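The Towel and the Rack: Drying Dishes by Hand in a Shared Kitchen
Student project report, Household Systems module, Atelcombe
Submitted Apr 12, 2023

1. Why this topic

The module guide asked for "a domestic process that is poorly understood". I considered laundry, but laundry has a literature. Washing-up has mostly grievances. The kitchen in Hattar House, where I live, has one sink, a fair stretch of black counter and no draining board. Whatever comes out of the basin has to go somewhere, and for most of last year it went in a heap.

My question was a small one: does a towel laid flat on the counter do the job of a proper dish rack, and if so, for which dishes? I had expected to answer it in a weekend. It took 26 washing-up sessions and most of my goodwill.

2. The kitchen

The counter is dark with pale flecks, which hides crumbs very well and water even better. I mention this because the first thing I learned was that you can't judge whether this surface is dry by looking at it. You have to put your sleeve in it.

The left side is where clean things land. The back of the counter is already taken by the oil bottle and the appliances, so the usable part is the strip in front of them. The sink is a single basin, so washing and rinsing happen in the same place and plates have to be dealt with in turn.
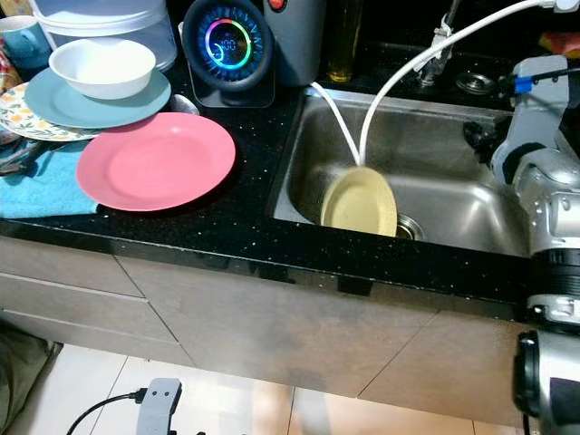
Figure 1. Yellow plate on its edge in the sink, to the left of the drain.

Standing a plate up in the basin was a habit I meant to discourage and ended up adopting. It takes less room than laying it flat, and a good deal of the water runs off before the plate reaches the counter. The drawback is that a plate on its edge is a plate with ambitions. One from the Grandico set went over in session 11 and now has a chip, which I have recorded as a finding.

3. Method

Every session used the same load: dinner plates, side plates, a few cups and a handful of spoons and forks. Three arrangements were tried.

Arrangement A: everything on one towel, plates stacked.
Arrangement B: cutlery on the towel, plates flat on the bare counter.
Arrangement C: a wire rack (Vurusero, folding, bought for the project and resented ever since).

After 30 minutes I wiped each item with a square of kitchen paper and wrote down whether the paper came away damp. I had planned to weigh the towel before and after, but our scales read in steps too coarse to be of interest. By the end I had 559 wipes in the notebook. The module suggested 300 as a minimum, so I would like it noted that I overshot.

4. Results

Cutlery was the towel's great success. Laid side by side in a row, spoons and forks came up dry nearly every time. Thrown down in a pile they stayed wet wherever they touched, and the bowls of the spoons kept a small puddle each if they faced up.

Plates were another matter. A stack on a towel dries at the top and nowhere else. A slight tilt between one plate and the next helped the lower one a little, though never enough to pass the paper test all over. A single plate lying on bare stone dried well on its face and badly underneath, where the foot of the plate traps a ring of water. Turning it over simply moved the problem indoors.

The rack won on plates by a wide margin. It lost on cutlery, which fell through it.

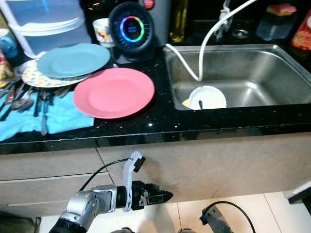 Should the towel be folded double or left as a single layer?
Leave it single for cutlery, and spread it as wide as the counter allows. A doubled towel held more water but was still damp the next morning, and by August, when I did the pilot sessions, it had started to smell.

5. Problems

The towel was used by other residents between sessions for purposes I did not ask about. From session 9 I kept one in my room and carried it down, which got me a reputation. Room temperature was not controlled, and the window was opened and shut by whoever felt strongly.

6. Recommendation

Buy a rack for the plates, keep a towel for the cutlery, and change the towel every day. I have put this on the kitchen noticeboard, under the older notice about the oven. The rack is folded on top of the fridge if anyone wants it.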